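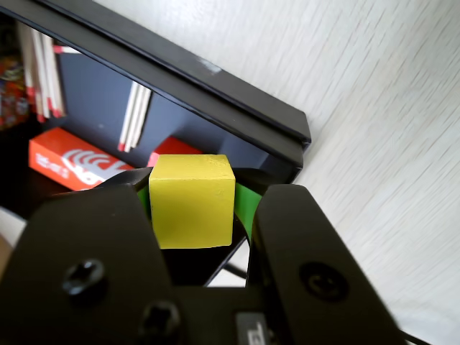 4.3 The stall that reported success

Of the faults logged during the Ullness trials, the one that cost us most time was also the politest. The controller closed the fingers, met resistance, waited the prescribed interval and announced a good grip. It then announced the same thing when the fingers had closed on nothing but each other's dirt. The check it relied on was motor current alone, and a stalled motor draws current whether it is stalled against a block or against itself. Figure 3 gives the pose in which we first noticed the matter, with the yellow cube held between the two black fingers and the shelf behind. The cube was an easy object by any standard: flat faces, matte paint, a little worn along the edges, and no inclination to roll. If the software could be wrong about that, we saw little point in asking its opinion of anything else.

Figure 3. Grip on the yellow cube, shelf position. The cable leaves the gripper at lower right.

Print this page
E-mail this article

The fault showed itself in 28 of 200 scheduled lifts. In 13 of these the arm completed the whole routine empty-handed, carrying nothing to the drop point with great care, opening its fingers over the tray and returning for more. The log for that afternoon is a model of good order and records no errors. Baxter, who was watching the log, was pleased with it. Rankin, who was watching the arm, was less so, and the two accounts took until the evening to reconcile.

Our first suspicion fell on the cable, for the usual reason that cables are generally to blame. Guthrie replaced it and the fault went on as before. Our second fell on the finger pads, which had been fitted new at the start of the series and were cleaned twice a day according to a rota that two of us remember differently. Cleaning helped for a morning. The third suspicion, which ought to have been the first, was a line in the settings file. The current threshold had been carried over from the Shearer bench unit, a smaller gripper with a good deal less friction in its joints. On our unit, friction alone was enough to cross the threshold on a bad day, and the software drew the obvious wrong conclusion.

The remedy was dull. We added a check on finger position, so that a grip now counts only if the fingers stop at a gap that matches the object. Leckie also wrote a second check, made after the lift, on the ground that an object may be held at the shelf and lost on the way. We then ran the routine for a further 4,000 cycles. The false report did not come back, although the position check brought a small fault of its own: it refuses perfectly sound grips if a block is picked up corner to corner. We prefer a machine that doubts itself to one that waves an empty hand — but the operators at Fliststead, who have to clear each refusal by pressing a button, have asked us to note that they do not entirely share this view.

The older settings file has been kept, under a name that should discourage anyone from loading it. It has since been loaded once.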